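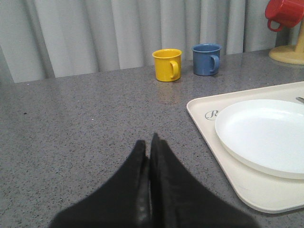
Yellow and blue at the back of the counter, red in the corner.

Kitchen > Cleaning > Enamel mugs

How to get tea stains out of enamel mugs

By Dayana Cortés, 16th November

Enamel-style mugs look cheerful from the outside. Then you peer in and find the history of every tea bag you forgot. Bleach will shift it, and so will sandpaper, and I have met people who own both and regret one.

You need baking soda, a soft cloth and hot water from the kettle.

1. Rinse the mug and tip out whatever is left. Be brave.
2. Put in 3 teaspoons of baking soda and 200 ml of hot water. Stir until you get bored.
3. Leave it for an hour. Do not drink it, however much it resembles office coffee.
4. Rub the inside with the cloth, going right up under the rim, where the brown line likes to live.
5. Rinse twice and dry at once, paying attention to any chips. Bare steel rusts while you look for a towel.

Stubborn rings get a second round overnight. Steel wool scratches the glaze, and scratched glaze stains faster, so you'll be back on this page by February.

If your counter is speckled stone, wipe up spilled paste before it dries. Against all those flecks you won't see it until your sleeve does.

© Tamgate | Contact | Back to top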